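Tollard Home List: Household and Storage
Re: small drawers for cords?

At 7:42 PM a list member in Lornville wrote:
> I have one of those little three-drawer plastic towers
> and was going to use it for chargers and earphones.
> Does that work, or does it all end up in a knot anyway?
> Also, is the top drawer worth saving for bigger stuff?

It works if you untangle everything first. I have the same kind, with a blue lid and clear drawers, and I do the sorting on a table with a green cloth on it. White cord shows up well against green.
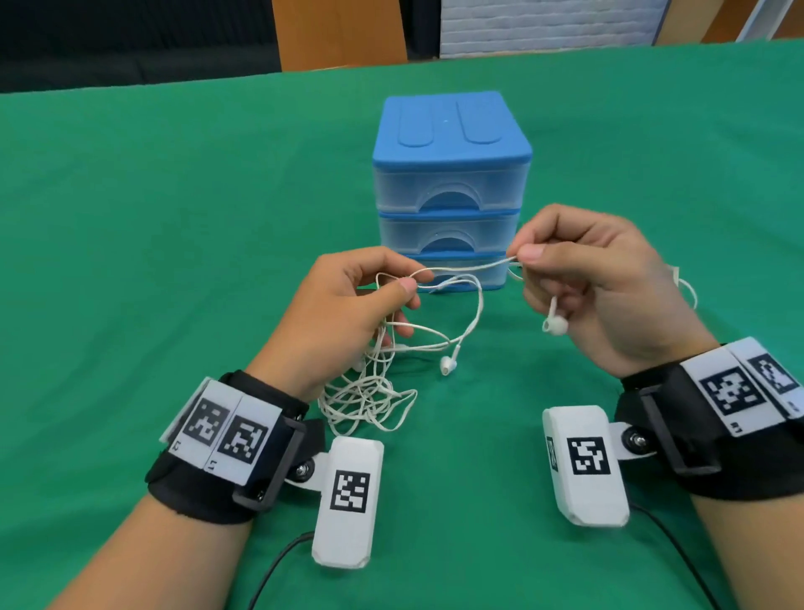 Photo: Enriquez / Tollard Home List

Start from the earbud end and work back toward the plug. Don't pull hard on a knot. Once it's free, wind the cord around three fingers and close it with a twist tie. I bought a bag of 500 ties in January and still have 363.

Yes, save the top drawer on mine for bigger things, as it's the tallest.

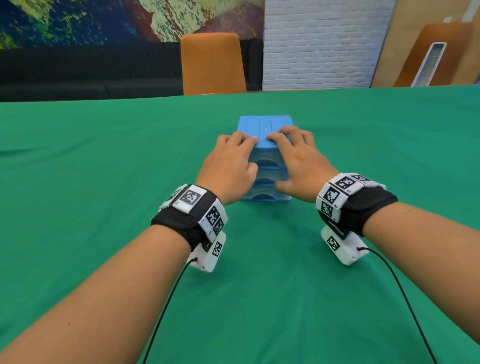 I keep earphones in the middle one and short charging cords at the bottom. Ten cords to a drawer is my limit. Past that they catch when you slide it open. Longer extension cords go in a Drimura bin in the hall closet.

Enriquez
Tollard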